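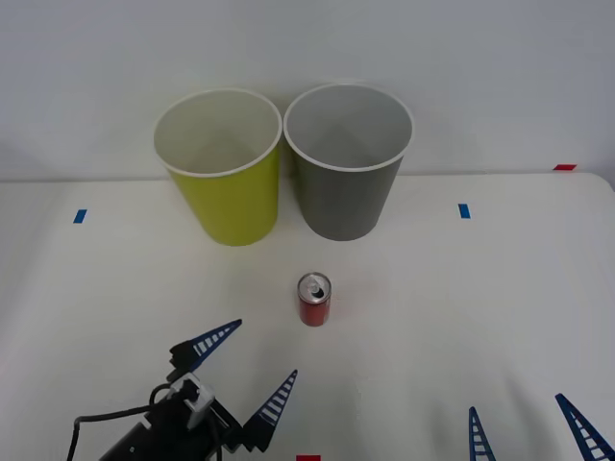 Two cups and a can: an afternoon with Esko Vainio

Esko Vainio has been hosting small gatherings for 34 years, and he will tell you, at some length and with great good cheer, that the drinks table is where most people go wrong.

"They put out everything they own!" he says, pulling out a chair for me before I've got my coat off. "Bottles, a bucket, those little umbrellas. And then a guest walks in and can't find a place to set down a glass."

His own way is a plain white table against a plain white wall, and paper cups, one color to a person. A yellow-green cup and a gray one stand nearly rim to rim toward the back, with a small red can in front, already opened. He got the color habit from his old neighbor Slamet Sopacua, who used to run the refreshments at the Urnia hall and was forever pouring away half-finished drinks that no one would claim.

"Slamet said to me, 'Esko, give a man a color and he'll remember it all night.' And he was right, you know. I've had 80 people in the garden and hardly a cup went missing."

I ask about the can, which seems a bit on the small side for sharing. He laughs (he laughs a lot, and it's catching).

"Small is nice! You split one between two people, you have a chat, and if you're still thirsty you open another. A big bottle goes flat while everybody's being polite about it."

He does have opinions on pouring, too. Cups go down on the table first, never held out in the hand, and whoever is pouring fills the guest's before their own. His friend Hafiz Wijaya disagrees with him on this and they have been arguing about it since March.

"Hafiz pours his own first, to test it, he says. To test it! It's soda!"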